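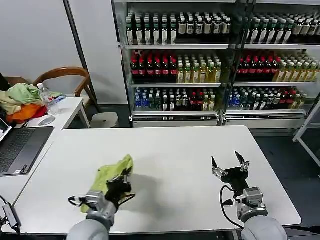
Left gripper closed on a crumpled yellow-green cloth, right gripper open.

Folding data: questions we keep getting

What are you collecting?
Recordings of two arms handling clothes on a table, with a person steering. The learning system is meant to copy them. Whether it learns folding or just learns our table is an open question.

How many examples do you have?
The target for Mallell is 2000. Ross Geddes wanted to stop at 40 and test first, and I still think he was right.

Isn't more always better?
So the sales decks say. If 35 people-hours go into one shirt on one white table, you get a system that knows that shirt. We'd take fewer recordings with more kinds of cloth.
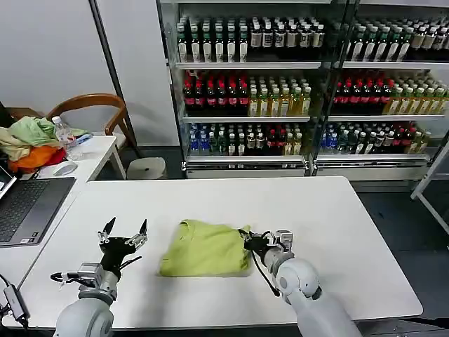
Lime-green shirt folded into a rough rectangle, with the right gripper at its upper right edge.

Does a fold like that count as good?
Depends who you ask. Sheena Tennant and Zewditu Teshome label separately, and they disagree on bunched corners more than I'd like. When the 2 labels differ, the recording is set aside until they've talked it over.

Do you keep the failed tries?
Yes, marked as failed. A set with only clean folds looks great and teaches nothing about recovery — dropped sleeves, missed grabs and so on.

Will it work in my laundry room?
I wouldn't bet on it. Ask again in January, and ask to see the failures.

Can I get the data?
Not yet. Write to Struan Dunbar and say what you want it for.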